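The Last Little Pieces

By the time the coffee is gone at Pacheco, the workshop Noelia Arrieta has run on Vesham Street for over 30 years, most of the big work is put away and what remains on the tables is the small stuff — the bits and ends that never quite find a home.

She has a soft spot for them, and I confess I do too. A dark gray tabletop is kind to anything bright, and a scrap of yellow-green shows up on it from clear across the room.
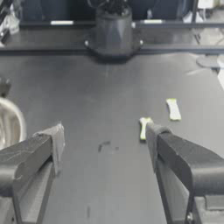
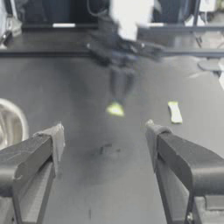
Noelia keeps her leftovers in shallow drawers (32 of them, bought from a hardware store in Clelgate when it closed), and she likes to clear a table before she turns out the lights. "If I leave one piece, I think about it all through supper," she told me, laughing, and then went off to find the drawer for greens, which had been moved again on Thursday.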